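Speaker notes – Toys with parts: keeping sets together
Indcombe toy library evening, Wednesday, January 14, 2026
Speaker: Leonie Frei, Mosstead Toy Library

Slide 1. Title
Wait for the tea queue to clear. Say who I am, say where Mosstead is. Mention the handout by the door.

Slide 2. What we lend
We have 951 items on the shelves at Mosstead. Puzzles and building sets go out most. Construction and tool sets come next, and they cause the most work at the returns desk. A doll's pram comes back whole or it doesn't. A tool set comes back with a nut missing and you don't find out until the next family tells you.

Slide 3. How we used to do it
Every set had a typed list in the lid. Parents were meant to tick it off. Most lists came back blank, some were drawn on. Checking at the desk took 10 minutes a set on a Saturday, with people waiting.
Pause here. Ask who still uses lists. Expect most hands to go up.

Slide 4. The Lysenko trays
We tried the Lysenko trays from last April. Each piece has its own cut-out, so a gap shows straight away. Good for adults. The under-fives tipped them out and couldn't get the pieces back in, and the foam tore at the corners. We stopped after 6 sets. The trays are in the cupboard if anyone wants them.

Slide 5. One open box
We went back to a plain open box. Children put things away if there is one obvious place and it has no lid. Pieces go in any way up. The adult does the check at the end, at home, before the bag is zipped.
Don't rush this one. It is the main point of the talk.

Slide 6. Tool set, part way through 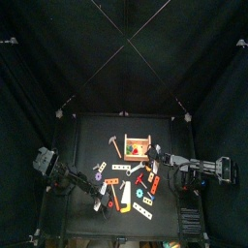 Sallo had written to me before tonight to say that the open box was fine for the big pieces, but at their branch the nuts went under the radiator every time, and could we please talk about nuts. So, nuts. Ours go in a small drawstring bag that lives inside the box. Bright colours help, red above all. Hammers can go in last, on top, handles sticking out if need be.
If Sallo is in the room, ask whether the bag has made any difference yet.

Slide 7. Spares
Keep a jar of odd parts at the desk, sorted by colour. Don't charge for a lost nut or bolt. We charge for a hammer, and only if it hasn't turned up after 5 weeks.
Hold up the jar.

Slide 8. Mending wooden boxes
Wood glue and a clamp overnight. No nails. Sand any rough edge before it goes back on the shelf. Wipe with a damp cloth – don't soak it.

Slide 9. Questions
Likely ones: labels (we write on the underside), washing, what to do about sets with no spares. Chairs need stacking afterwards, and the hall keys go back through the side door.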